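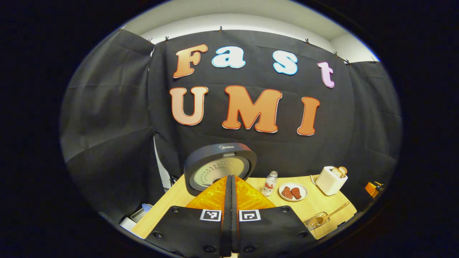 Figure 5.1 — La pince à main devant le plan de travail : doigts souples orangés, un marqueur carré de chaque côté du doigt central.

Chapitre 5
Mettre en service et entretenir une pince à main

J'ai failli placer ce chapitre en fin d'ouvrage, avec les annexes et les tableaux de visserie. Mes étudiants m'en ont dissuadé, et ils avaient raison ! Quand un enregistrement est mauvais, on accuse l'algorithme, on relance l'apprentissage, on y passe la nuit, et puis on découvre au matin qu'une vis du boîtier avait pris du jeu. J'ai vécu ça sur le projet Virk, et je préfère que vous l'appreniez ici, confortablement assis.

Au chapitre 4, nous avons parlé de la chaîne logicielle. On passe maintenant à l'outil lui-même, celui que l'on tient dans la main, et au poste qui va avec. Regardez la figure 5.1 avec l'œil de quelqu'un qui va devoir tout démonter : des têtes de vis rondes sur le boîtier, deux coussinets translucides à facettes, deux marqueurs noir et blanc juste en dessous, et devant, une table avec un cuiseur à riz ouvert. Chacun de ces éléments aura droit à sa section, sauf le riz.

Commençons par les marqueurs, parce que c'est là que je vois le plus de bêtises. Ils servent à retrouver l'écartement des doigts à partir de l'image. Un marqueur sale, gondolé ou recollé de travers donne une mesure fausse, et le pire, c'est qu'elle a l'air parfaitement raisonnable : la courbe est lisse, l'ouverture varie dans le bon sens, simplement elle est décalée. Je nettoie les miens avec un chiffon microfibre à peine humide (surtout pas d'alcool sur une impression jet d'encre, j'ai essayé, c'est joli mais illisible). Si un coin se soulève, on remplace le marqueur entier et on refait l'étalonnage. Un point de colle sous le coin, ça tient une semaine et ça fausse tout le reste.

Viennent ensuite les doigts souples. C'est une pièce d'usure, il faut l'accepter comme on accepte les plaquettes de frein d'un vélo. La surface texturée s'encrasse, se polit, finit par se fendre à la base. Chez Clirent, où j'ai monté mon premier poste, nous gardions toujours un jeu neuf dans le tiroir, et je vous conseille d'en faire autant. On change les deux coussinets ensemble, jamais un seul : un doigt neuf face à un doigt fatigué, et la prise part de travers sans que personne comprenne pourquoi. Avant chaque séance, je pince une feuille de papier entre les deux et je tire doucement. Si elle glisse plus d'un côté que de l'autre, j'arrête tout et je vérifie la fixation.

Les vis, justement. Serrage en croix, au tournevis à main, en deux passes. J'insiste sur le « à main » : la visseuse électrique va plus vite, elle arrache aussi très bien les filets dans le plastique. Sur ma pince la plus ancienne, j'ai tracé un petit trait de vernis à cheval sur chaque tête et sur le boîtier. Un coup d'œil suffit alors pour voir ce qui a tourné. Après 82 séances, le trait de deux vis s'était décalé, toujours les mêmes, du côté du pouce.

Reste le poste. On le néglige volontiers, et pourtant un fond noir en tissu bien tendu fait gagner un temps fou au moment de trier les images. Vérifiez les clips du haut avant de commencer, tirez les rideaux latéraux, et notez la place des objets sur la table. Pour notre série Nurnness, nous avions un plan du plateau scotché au mur — une simple feuille au crayon — et il nous a sauvés plus d'une fois au retour des vacances de février. Pensez aussi aux cordons des appareils, que l'on accroche si facilement avec le poignet quand on se concentre sur la pointe des doigts.

Vous trouverez dans la section 5.1 la procédure de démontage complète, dans la 5.2 le remplacement des coussinets, et dans la 5.3 l'étalonnage de l'ouverture. La fiche de suivi, que j'ai adaptée de celle de l'atelier Pavemance, se remplit en neuf lignes. Photocopiez-la avant d'écrire dessus !

Matériel à préparer pour la section 5.1 :
un tournevis à main adapté aux vis du boîtier
un chiffon microfibre
un jeu de coussinets neufs
une coupelle pour les vis, de préférence aimantée
du vernis de couleur et une feuille de papier ordinaire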